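About Flindari

Flindari is a small language school for adults. We teach Spanish, Portuguese, Greek and Persian, and our lessons are held in small groups, in the evening and on Saturday morning. We also teach in companies, when the company has a quiet room and at least 4 people who want to learn.

How we started

The school was opened by Olga Cabral and Mirta Ojeda, who were at that time both teaching in a bigger school in the same city. They had groups of twenty students and one hour a week, and they saw many people stop before the summer. Olga taught Portuguese and Mirta taught Spanish, and they shared one cupboard for their books. From these talks beside the cupboard came the plan for a school of their own.

The first group met in the back room of the Olivares bakery, after closing time. The room had one long table and a very good smell. Mrs Olivares did not ask for rent in the first winter, only that we put the chairs back, and for this we are still thankful. Two of the students from that first group are with us today, now at the advanced level.

Later Despina Petridis joined us for Greek and Yasaman Mahmoudi for Persian. We moved to Dovar Street, where we have three classrooms, a kitchen and a small library. The building is old and the stairs are a little steep. If stairs are difficult for you, please write to us before you register and we will put your group in the ground floor room.

How we teach

A group has no more than eight students. We speak the new language from the first evening, also when it goes slowly. Grammar comes a bit later, when you have already met the sentences and want to know how they are built. Our teachers write many of the course papers themselves, and these are included in the price.

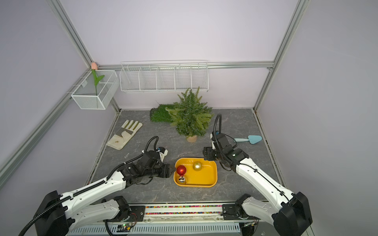 New words are learned in our school with things which you can take in the hand. Each teacher has a set of objects for the beginners, and the first lessons are mostly naming them, asking for them and moving them from one place to another. A little tree in a pot, an artificial tulip, a piece of artificial grass and a gardening glove are enough for a full evening about the garden: what is beside the tree, what colour is the glove, where shall we put the flower. In Greek the same evening gives you the article in three genders, and Despina is rather strict about it. For the second month the objects come from the kitchen, and after this from the post office and the doctor.

Homework is short. We ask for 2 small tasks between lessons, one for reading and one for listening. When you miss a lesson, your teacher sends you the papers, and you can come to the open hour on Saturday at noon to ask your questions.

The people

Olga Cabral - Portuguese, all levels, and the yearly plan of courses
Mirta Ojeda - Spanish for beginners, and lessons in companies
Soledad Insaurralde - Spanish, intermediate and advanced, conversation evening
Despina Petridis - Greek, all levels
Yasaman Mahmoudi - Persian, all levels, and the library

Soledad is also the person who answers your e-mails. She reads them in the morning, so a message sent in the evening gets its answer on the next working day.

The library

We have novels, children's books, cookery books and films in our four languages. Students can borrow 3 items for one month. The Persian shelf is still small - if you have books at home which you do not need any more, Yasaman will be glad to look at them.

Visiting us

You may sit in one lesson free of charge before you decide. The next courses begin in April, and there are places left in Greek for beginners and in the Saturday group for Portuguese. Please ring the lower bell, the upper one belongs to the dentist.

Page last changed: 26 March 2023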